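Letters, Lost and Found

When I took over the toy cupboard at Flesancombe in January, I pictured myself wiping down a few wooden trains and going home by four. Ha! What I got was the foam alphabet.

If you have borrowed the big alphabet tub from our toy library, you'll know the one I mean. It's the most popular thing we lend and it comes back in every possible condition. Letters turn up in coat pockets and in the bottoms of strollers, and one family mailed me an H in an envelope with a very sweet note. Somebody's dog had been at the W. I've kept that one on my windowsill because I couldn't quite throw it out.

Anyway, last month I decided to go through all the foam letters we own, the tub plus the three shoeboxes of strays behind the puzzles. Hema Naidu came to help and brought cardamom buns, so it was a very pleasant afternoon even if my knees are still complaining. We tipped the lot out on the floor and made a heap for each letter. The grand total was 129, and we could not make five full alphabets out of them. We could barely make three! We have more E's than we could ever use, plenty of O's, and for a long time no Q at all, until I pulled out the drying rack and there were two behind it.

The washing was the part I'd been putting off. I used to do them in the sink with a bit of dish soap, and they floated off in every direction and blocked the drain. Ritva Kemppainen told me to put them in a mesh bag, the kind you use for delicates, and swish the whole bag around in a bucket. So much better. Lukewarm water, a small squirt of soap, two rinses, then squeeze the bag (don't wring it, I tore a K that way) and spread everything on a towel overnight. Mine needed a second night because I'd piled them up. Foam holds more water than you'd think.

Now, the bit I really wanted to tell you about, which is the plates. We used to hand over the whole tub and let the kids dig, and with the older ones that's fine. With the little ones it was chaos – letters everywhere, somebody sitting on the S, and not much looking at any of them. Bouchra Benjelloun, who runs our morning group, started putting out a plastic plate with just a few letters on it for each child. That's all she changed! They pick them up, turn them over, trace around the edges with a finger, trade with the kid next to them. I sat in one morning and a boy who normally lasts a minute at any table stayed put for 20, mostly trying to decide whether his N was a Z. (He had it sideways. I was no help, I told him it could be both.)

I've been doing it at home with my granddaughter too. I don't line the letters up or set them the right way around. She likes turning them herself, and she is very stern with me if I do it for her. We say the sound, then we look for something in the kitchen that starts with it. B is easy, we have bowls and bananas and butter. C is cup, every single time. N took us all the way to the noodles at the back of the cupboard. Q we have given up on, unless you count Grandma being told to be quiet.

If you want to try it, any plate with a bit of a rim will do, so the letters don't slide off onto the floor. I like a plain one. Ours came from the bargain bin and I wish I'd bought more of them. Four letters is plenty for a three-year-old. Mix up the colors, or you'll end up with a child who only wants the red ones, and then you're having a completely different conversation.

Two small requests before I go. Please check your coat pockets and the car for strays, and drop anything you find in the jar by the door, no questions asked. And if anyone has a spare J, V or X in foam, any color, I would be so grateful. The tub goes back out on loan as soon as I've made up the missing ones, and there are already names on the list, so let me know soon if you'd like yours added.
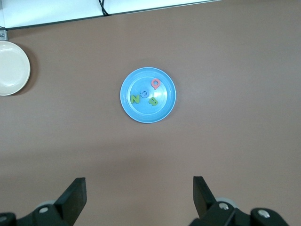

Puzzle Swap

Eero Koivisto is looking after the puzzle shelf again this spring. Bring a puzzle, take a puzzle, and please tape a note to the lid if you know there's a piece missing. The 30-piece farm animals are back, with the pig.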